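Stories > Weddings > Visits

I finally got to the open day at Zurkwood, the old mill that now rents to wedding suppliers, and I had such a good time! Ten dollars at the gate, 66 stalls, and more cake than I should admit to.

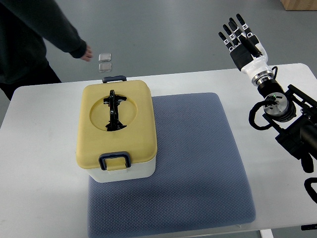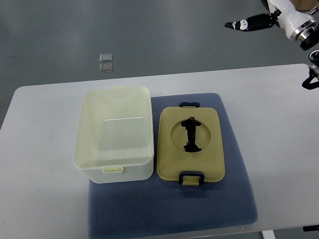

My first stop was Ekström, the florist upstairs. Lempi Nieminen let us wire our own boutonnieres (mine leaned badly) and told us how she books her growers in January for fall weddings — much earlier than I'd guessed. She keeps a chart of which blooms hold up on a hot lawn, and I copied half of it down.

Then on to Clarnelon for the stationery. They print on a hand-fed press, and it's loud! A set of 568 place cards was going out that afternoon for one enormous reception. I asked Beca Samuel about small orders and she's happy to do 20 or so, which suits my cousin perfectly.

I missed the Kekbridge string trio because the line for coffee went down the stairs. Parking is tight, so come by bus if you can. The stalls on the top floor close an hour before the rest.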